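Can Machines Do Household Chores Yet? A Position on the Coffee Table

Posted October 2023 by Isauro Cervantes

Readers of this blog have asked for a plain statement on whether machines are ready for ordinary work at home. My answer is that they are ready for parts of it. The parts are smaller than most sales literature suggests, and they deserve to be judged one at a time.
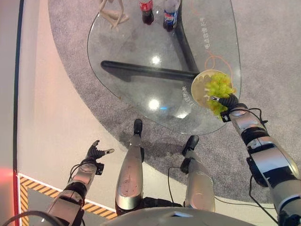
For the past 6 years I have advised firms that consider automation for hotels and serviced apartments. Plorkau, a supplier of cleaning equipment, asked me last spring to write a list of the tasks a guest room requires. The finished list ran to 303 entries. Very few of them involved a single motion, and many called for judgment about what should be moved and what should be left alone. 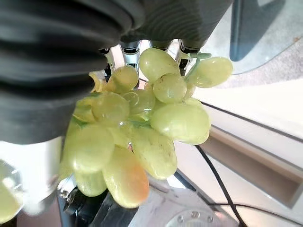

Soft goods remain the measure I trust most. A box or a tin has a known shape and forgives a firm grip. Food does not, and each piece of fruit in a bunch can shift against its neighbors. Ribbed rubber on the fingers, of the kind holding the grapes here, spreads the contact over a wider area than bare metal would. It does not settle how hard to press. My colleague Roel De Graaf considers that question largely solved. I do not share his view, and we have agreed to return to it in November.

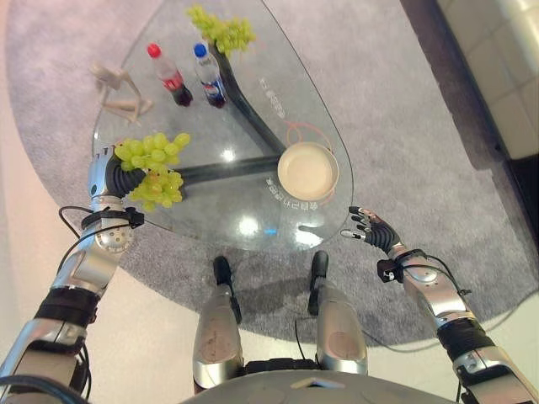
Cost must also be considered. A housekeeper at the Chávez apartments, where I conducted a review, resets a sitting room in minutes and notices a stain on the way out. The building has some 200 rooms. Any machine placed there would have to work beside the staff, keep out of their path and ask for little attention. The managers I spoke with were open to a trial — provided that it did not add to anyone's duties.

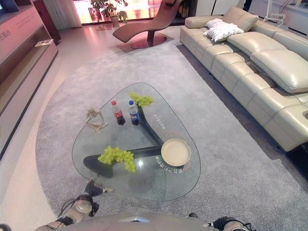 Filed under: Home Automation, Service Work

I therefore advise owners to begin with narrow tasks that can be checked at a glance, such as clearing a table or returning items to a shelf. Jornard and Sinitz have both asked for my criteria, and I will publish them on this page once the draft has been reviewed. Written comments are welcome until then.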